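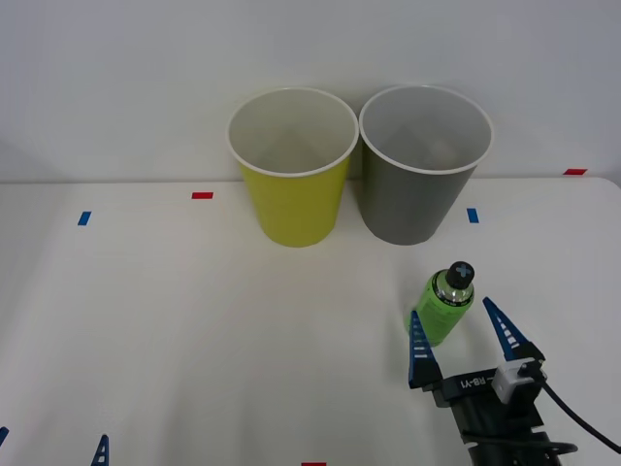

Chapter 4
When the Robot Joins the Shift

My first week at Kinnear, I figured the arms would make everybody nervous. Nope! What people wanted to talk about was the sorting. Lina Kassab had sorted returned bottles by hand for years (440 on a good shift, she told me), and now she was the one deciding what the arm should do with a bottle it couldn't place. Same bench, very different job.

So that's where I want to start, with the jobs. Who gets retrained, and who pays for the hours? Who gets to hit stop? We'll follow Lina's crew through their first 100 days, then visit Flarnura, where things went a lot less smoothly.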